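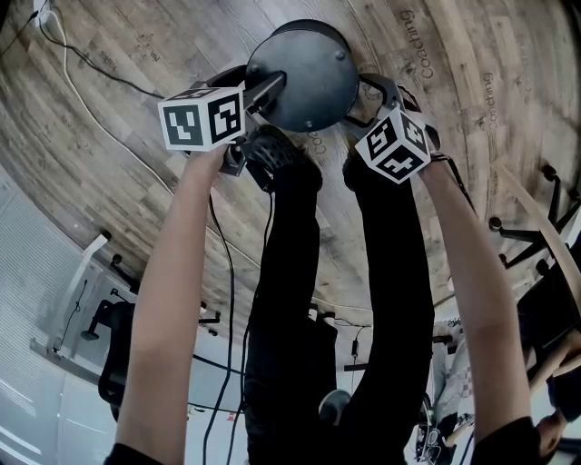
1/ Okay, the project course is finally at the part I signed up for, so here's the long overdue thread. Our team (we're called Hilell, don't ask, it was a typo in the sign-up sheet and it stuck) is trying to teach a two-armed robot to tidy a room, and for now that means we do the tidying ourselves with a gripper in each hand. See the white cubes with the blocky black squares on them? Those are how we work out where each hand is. My whole grade currently rests on those cubes staying visible.

2/ For anyone new: it's a one-semester course, teams of four, you pick a household chore and by the end something with motors has to do it in front of the other teams. Last year people did mugs. Everybody does mugs! We wanted floor stuff. Chairs, cables, bins, all the things you have to bend down for. Thaddäus said floors would be "a nice change of scenery" and he has been apologizing to my knees ever since.

3/ The arms themselves live in the other building and we only get them in two-hour slots, so the handheld grippers are a gift. Same fingers, no booking form. You squeeze, it closes, it gets recorded. I had one in my left hand for the first time in October and I was SO bad at it. Felt like eating soup with salad tongs.

4/ Things I've learned about my own body in this course: I can't hold my wrists still, I lean on my right side, and I cover the marker with my other hand every single time I reach across. Vinzenz replays the bad takes for me. With commentary.

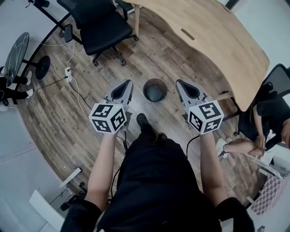 Two grippers, one trash bin, checkerboard standing by for calibration.

5/ The bin is my favorite object in the whole task list, by the way. It's small and round and gray and on paper it's the easy one: reach down, one hand on each side of the rim, lift, set it down half a step over. Then the liner rustles and slides and suddenly you've pinched bag and no bin. We ended up writing "rim, not bag" on the task card and I say it under my breath when I reach.

6/ Somebody asked what the checkerboard is for. We know the size of the squares, so we can work out how much the lens is bending everything and undo it later. Wide lenses bend a LOT. Our first calibration came out badly and the software was convinced the floor was a bowl. Régis redid it over lunch and the floor went back to being a floor.

7/ Speaking of Régis, he runs the lab hours and he has one rule, which is that you say the task out loud before you start. "Left hand holds, right hand pulls, chair goes to the desk." Felt silly for a day. Then we went through the old takes and half of them were me changing my mind in the middle, and a robot that learns from that is going to change its mind in the middle too.

8/ Where we are: 37 takes that all of us agree are good, out of 101 recorded. I wanted to be sad about that and Ottilie (she took the course last year, mugs) told me her team kept fewer. So I'm choosing to be proud!

9/ What gets a take thrown out, in case your team is doing something similar:
- marker hidden too long
- fingers close on air and you "fix it" super fast without thinking
- cable gets wrapped around somebody's ankle (mine, always mine)
- someone off to the side starts talking to you and you turn around to answer

10/ Oh and the fingers! They're soft-ish and they give when you press on something, which is great on chair parts and terrible on anything thin. Thaddäus tried to lift a single sheet of paper and we lost most of an afternoon to it. Paper has been removed from the task list by unanimous vote.

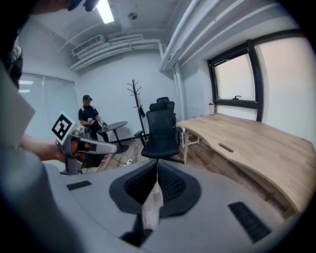 Svenja Aigner @svenja_hilell · 4:20 PM

11/ Back after the afternoon session. This is what the gripper sees, more or less, and I could look at these views all day. Everything's round, the two black fingertips sit right there at the bottom with a sliver of floor between them, and the rest of the room wraps around like you're a goldfish. There's another gripper coming in from the left too, which is handy when we check that both hands agree with each other on where they are. They mostly do. On the days they don't, I go get a coffee and Vinzenz looks at timestamps.

12/ The chairs are what we do most. An office chair is sort of a nightmare object: it rolls, it spins, the armrests get in your way, and if you grab it off-center it turns to face you like it has a question. Our first plan was to pull by the armrest. Bad plan. You get a lovely pirouette and the chair ends up farther from the desk than it started.

13/ Plan two is to hold it up high, near the back, and guide it in slowly. Much calmer. You need patience and you need to walk with it, and the cable has to be long enough, which is a sentence I have now said in three separate team meetings.
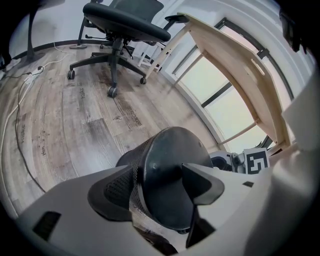 14/ Grip notes for the chair task. Mesh is nice to hold, the fingers get a good bite on it. Smooth rounded plastic is less nice, and if you catch a bit of both you want to squeeze evenly and not yank. I'm trying to do the same grip every time now, boring and repeatable. Régis called one of my takes "boring" this week and I almost framed it.

15/ Next up is training on what we have. The first small run used 3,971 frames from the bin takes only, mostly to see whether the pipeline holds together. It ran to the end with no crash! The arm then went for the bin with great confidence and stopped a hand's width to the left of it. We clapped anyway.

16/ My guess is that it's the offset between marker and fingertip, which we measured with a ruler, at night, hungry. Vinzenz thinks it's the lighting. There's a pizza riding on this and I'll post the result either way.

17/ The team across the hall (hi Gunn!) is doing laundry folding and says we can swap takes with them if we use the same naming scheme. Our naming scheme is "final", "final2" and "chair_good_REAL", so that's my evening sorted.

18/ Demo day is in December. If you're in the course and want to borrow our task cards, message me, they're nothing fancy but they've been argued over a lot. And bring knee pads if you pick a floor task. I wear mine over my pants now and I no longer care who sees.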